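Drakodero Film and Fan Club – Minutes, 4/9/19
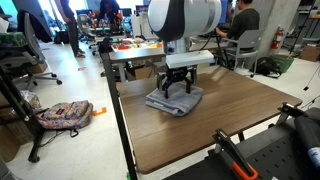
Minute Book, p. 519

Godelieve Vandenberghe in the chair. Eight present, three awake by item two.

1. The Nernen and Stasureck breakup. Noted with regret, then discussed for most of an hour. Motion to stop calling it "a break" carried.

2. Jakubowski sequel. Trailer watched twice. Opinion split on the mustache.

3. Premiere trip, November. Bus quote is $300 – deposit still unpaid. Godelieve will call them again.

Next meeting: same room, own snacks.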